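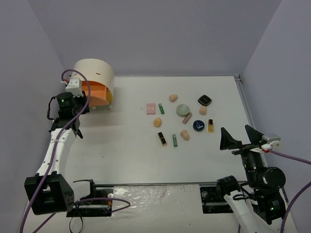 Ostham council votes to keep its welcome scheme going

September 19, 2021

I've sat through a fair few council meetings in Ostham and most of them could send a toddler to sleep, but last night's was a proper ding-dong. Three and a half hours, two adjournments, and somebody's phone playing a samba ringtone right in the middle of the deputy leader's speech (she carried on, bless her).

The question was whether the town should go on offering homes to refugee families for another two years, or stop taking new arrivals until the government says what it's going to pay. In the end councillors voted by 19 to 14 to carry on, which was closer than I'd expected when I took my seat.

The row has been rumbling since July, when the opposition group put in a motion calling for a halt. Their argument is mostly about housing. There are 2131 households on the waiting list here, and they say it isn't fair to be making promises to anybody new while that number keeps going up. One of their members told the chamber he'd had more letters about this than about the bins, and if you live in Ostham you'll know that's saying something!

The ruling group came back with figures of their own. The scheme has helped 606 people since it began, they said, and nearly all of the homes were rented from private landlords, so they never came off the council list in the first place. That got a lot of muttering from the other side. A couple of councillors wanted to know where those landlords' old tenants had gone, and I didn't hear a clear answer.

Then there was the petition. It had 3636 names on it in support of the scheme, and it was handed in on the steps before the meeting by a group from the Drusau Road advice centre. The opposition pointed out that 1790 of those signatures came from outside the borough, and asked why people in Pidska should have a say in what Ostham does with its money. A fair point or a cheap shot, depending on which bench you were sitting near. I was wedged in between the two camps in the public gallery, next to a radiator that was going full blast, so I got both versions.

What I hadn't seen coming was the split inside the ruling group. Four of their own lot voted for the halt, and one of them gave the best speech of the night, all about a family in her ward who've been in a bed and breakfast since before Christmas. It went very quiet while she was talking. Afterwards the leader said there'd be no punishment for anyone who broke ranks, though he didn't look thrilled about it.

There was one change to the plan before it went through. The council will now have to publish what it spends every three months, and any home with more than three bedrooms must be offered to local families first. The Condori Trust, the charity that runs the English classes and helps people find work, says it can live with that, but it's worried that bigger families will end up waiting months for somewhere that fits.

The opposition says it'll bring the whole thing back when the budget is set. I'll be there, with a cushion this time and probably a sandwich.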